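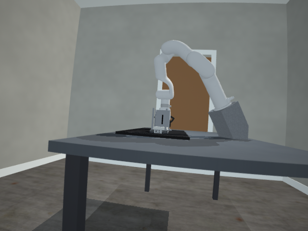

Robot Arm in the Shared Workshop: Project Report
Elspeth Innes

My project was to get an arm to put its fingertips down on a mat without crashing into it. Sounds easy! I did the planning in simulation first and the building at the Murnbridge workshop, where I had a bench from late afternoon until they locked up.

I named the project Isia, after my grandmother's cat, and the name stuck to the folder before I could think of a better one.

Getting the simulated room set up took most of August. I wanted a table, a pedestal and a mat, plus plain walls and a door (the door does nothing, but I like it). My first pedestal was too short and the arm kept folding up on itself, so I made it taller and moved it over to the right. After that the arm could go up, over and straight down, and I stopped swearing at it.

Then came the touch-down runs. I did 1044 of them, mostly overnight, and 110 ended with the gripper going through the mat. Nearly all of those were my fault – I had measured the gripper from the wrong end and was out by 11 mm. Once I fixed that number the bad runs dropped off a lot.

The real bench was slower going. Nowakowski, who runs the workshop, let me bolt a homemade pedestal to the old table by the window, and I spent more than 54 hours on it, counting the evening I drilled the plate upside down. My arm is a small printed one, so it wobbles in ways the simulated one never does. I ended up slowing the last bit of every move right down, and that helped more than any of my clever code.

What I'd do next: model the cable properly, because mine snagged twice on the bench, and try a softer mat. I'd also start the bench work sooner. The code and the parts list are in the Rurnetti folder on the class drive.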